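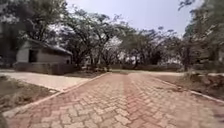
Sun 25 November -- prop shop, Skalport

Cue light rack: replaced the fuse on channel 5 again. Same fault as in June. Jouko Lappalainen thinks it's the connector on the stage left run and I agree, but we don't have a spare. Ordered one from Koivisto.

Platform legs for the Prollutby tour: 164 cut, deburred and bagged. Unathi Xaba checked lengths against the ground plan. Two came up short and went in the scrap bin, recut from the same stock.

Main drape measured at 3030 mm finished drop, hem included. The drawing has 3000. Left it alone -- stage management can decide whether it gets turned up.

Paint: the Wustano gray dries darker than the old batch. Don't touch up the flats with it. Do the whole face.

To do: label the tour crates, dimmer 2 at 100 percent for an hour, find the long level.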